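Kinberg changes sorting rules for rigid plastic containers

Households in Kinberg and the neighboring district of Lastitz will follow a single set of rules for rigid plastic containers starting in July. The change replaces two separate lists that have been in use since the districts began sharing a sorting line at the Skarham transfer station.

Under the new rules, containers will be accepted by resin code and shape. Tubs, trays and boxes marked 1, 2 or 5 go in the mixed container bin. Items marked 3, 6 or 7 go in residual waste, as do items with no readable mark. Lids of the same material may stay on. Lids of a different material must be removed and sorted separately if they are wider than a drinking glass, or placed in residual waste if they are smaller.

Until now, Lastitz has accepted clear containers only, while Kinberg has taken both clear and opaque ones. Loads from the two districts were tipped in separate bays at Skarham and run through the line on different shifts. According to the station's operating report, 922 metric tons of rigid plastic passed through the line last year. Of that, 432 metric tons came from Lastitz.

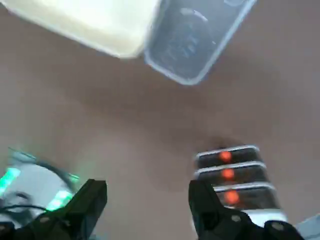 The line uses near-infrared sorting, which identifies the polymer from light reflected off the surface. Clear and lightly tinted items are read without difficulty when they arrive singly. Nested items are the main source of error. When a polypropylene tub is pushed inside a PET box, the unit normally reads only the outer layer and ejects both pieces into the same stream. The operating report lists nesting as the largest single cause of rejected PET bales, ahead of food residue and full-wrap labels.

Residents are therefore asked to place containers in the bin one at a time and not to stack them. Containers should be emptied and scraped. A cold rinse is enough for most food residue; the station does not require items to be washed with detergent or dried. Paper labels may be left in place. Film seals should be peeled off completely and put in residual waste.

Black plastic remains excluded. The pigment used in most black trays absorbs the infrared signal, and the optical units at Skarham cannot sort it. An upgrade was priced by the supplier, Karam, as part of last year's service contract but was not included in the current budget. The station plans to request a new quote when the sensor heads are next due for replacement.

Collection days and bin sizes do not change. Bins that contain excluded items will be tagged with a notice on the first two occasions and left unemptied on the third. The tagging period in Lastitz will last 31 days from the start of the new rules — Kinberg already has a tagging system and will not have a separate introduction period.

A printed sorting card will be delivered to each address with the water bill. The card shows the resin codes and the most common container types in each group. Apartment buildings with shared bins will receive adhesive signs in place of individual cards. Replacement signs can be collected from the district office in Kinberg or from the gatehouse at Skarham, which is open until 7 p.m.

Rules for plastic bottles, cartons and metal packaging are unchanged in both districts.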